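Friday update from the teleop corner — I've got the remote rig all day and we're teaching the hand to grab orange bottles off a store shelf.

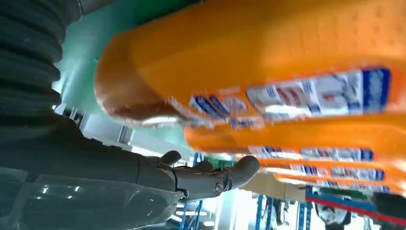

Goal for today is 40 clean demos. Yara Nseir did 12 before lunch and made it look easy, ugh.

My big problem is closing the fingers too early! Tarek keeps telling me to slow down on the reach, so I'm counting under my breath like a weirdo.

2/ Okay, 9 keepers so far. Going again after coffee — wrist angle is next on my list.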